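Moving to a smaller place, what do you do with the kitchen stuff?

ainok
Joined: October
We're going from a house to a two-room apartment in Cirkamham and the kitchen is the part I can't get through. The new one has 3 cabinets and one drawer. I've gone through the plates and pans, but mugs, plastic cups and all the small things are still sitting here. The movers (Peltonen) quoted 930 for the whole load and said it would come down if I cut the number of boxes. Do you sort before the move or after?

mdanko
Before. Every box you move is a box you pay for, carry up the stairs and open again. We did it after, and two years later there were still boxes in the hall closet with tape on them.

Edin_A
I'd say after. You don't know what you need until you've cooked in the new kitchen for a couple of weeks. I gave away a big stockpot before our move and bought the same one again in the spring.

mdanko
One stockpot is cheaper than moving 10 boxes, Edin.

Edin_A
Depends on the stockpot.

joni.p
I did it before, one category a day. Monday was cups and mugs, then baking things, then lids. Lids took the longest. Anything I couldn't match to a container in one evening went out. The rule for cups was two per person plus two for guests. We were down to a single shelf by the end of it, and I haven't missed any of the ones we let go.
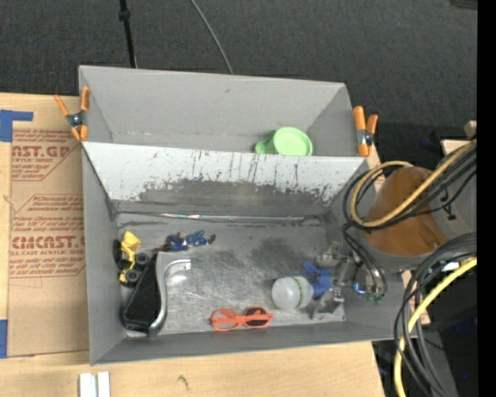 I kept the kids' plastic ones longer than I should have. They don't break, so they never leave on their own. In the end the school took most of them for the art room — worth a call if you have one nearby.

ainok
Two per person sounds low. We run the dishwasher every other day.

joni.p
Then make it three. The number matters less than having one.

Aatos R
Check the price before you cut anything. We used Peltonen too, and they charged by volume, so the sofa and the bed were most of the bill. Our total was 2,658 for a long-distance move, and taking out four kitchen boxes saved us 42. I would not lose sleep over mugs for that.

mdanko
It isn't only the bill. You still have to put them somewhere, and she has one drawer.

Aatos R
Fair point about the drawer. I still think people throw out too much in the last week because they're tired.

Edin_A
Agree with Aatos. Pack the maybes in one box, write the month on it, and look at it again later.

ainok
Thanks, all. I'm going to do the cups and lids now and leave the pots until we're in. I'll ask Peltonen if they go by volume, because the quote doesn't say. Does anyone know if the thrift store takes single glasses, or only sets?

joni.p
Ours takes singles if they aren't chipped. Wrap them in newspaper and bring them in the morning, they stop accepting at noon.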